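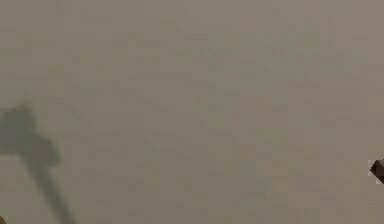 Raili Kiiskinen thought the plain lids were the better seller and said we should stop paying for printed ones. Leena Kinnunen agreed up to a point, but brides ask for names and dates and they go elsewhere if we can't do it. Left open, see item 3.

Favours and table gifts, spring range. Minutes, Monday, start 9.15

Present: Sirkka Lahtinen (chair), Raili Kettunen, Raili Kiiskinen, Leena Kinnunen. Sirkka Sjöberg by phone from 9.40, line poor.

Last minutes: passed. One fix, the ribbon is ivory not white.

1. Candle tins, stock

881 tins on the shelf at Firlow after the count. Web shop says more than that. R. Kettunen to put the web figure right today, before anyone orders. Dented ones were left out of the count and are in the crate by the door. Sell as seconds? Yes, but not on the main page. Price to be agreed by email.

Lavender nearly gone. Fig hardly moving. Nobody wants to drop fig before the summer weddings, so leave it.

2. Salminen order

Gift boxes, small, with window lid. Salminen will only do the old price if we take 1000. We need around 564 for orders in hand. S. Lahtinen for taking the lot, they keep. R. Kiiskinen against, no room, and the last lot went yellow at the edges. Long talk. Agreed: ask Salminen to split delivery, half now and half in June, one invoice. If they say no it comes back here.

Boxes come flat. Product page must say so, we have had complaints from people who expected them made up. L. Kinnunen to rewrite. Also say the tissue is not included.
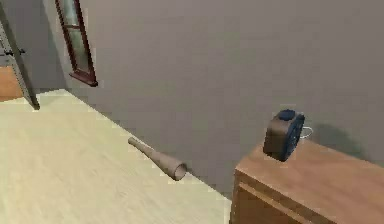

3. Lids and labels

Back to the plain or printed question. Three choices talked over:
Plain lid only, customer adds own sticker.
Plain lid plus sheet of blank labels in the pack.
Printed to order, ten working days.

Second one liked best. S. Sjöberg asked if the labels peel off clean. Not known, R. Kettunen to try on a few tins and leave them a week. The glue on the last ones left a grey ring and we had to refund a christening.

Printed to order stays on the site till April, then look at it again. Wording on the proof email to change, customers must reply with a yes before we print. No reply, no print. Too many spelling mistakes ending up as our fault.

4. Flevmont fair

Stand booked, the side aisle again. S. Lahtinen not happy, asked for the corner and was told it had gone. Table cloth needs washing. Bring the tall stand for the bottle stoppers this time, they were lost behind the soap last year.

Who goes: L. Kinnunen and R. Kiiskinen both days, S. Sjöberg second day only. Van to be packed the night before. Card reader to be charged!! Price cards to be done again in bigger print.

Samples: four sorts on the table, no more. Small bags of sugared almonds to give away, check the nut warning is on every bag.

5. Post and returns

Nonden parcels late twice this month. They blame our labels. R. Kettunen says the lables are fine and the driver comes before the time he is meant to. She'll ring them. If still late by next meeting, get a price from somone else.

Returns on personalised things: still no, unless broken or our mistake. Put this at the checkout as well as in the small print.

6. Any other business

Key to the back store missing. Whoever has it, bring it back.

L. Kinnunen asked about gift wrap at Christmas. Too early, next time.

Closed 10.50. Next meeting same time, S. Sjöberg to take notes.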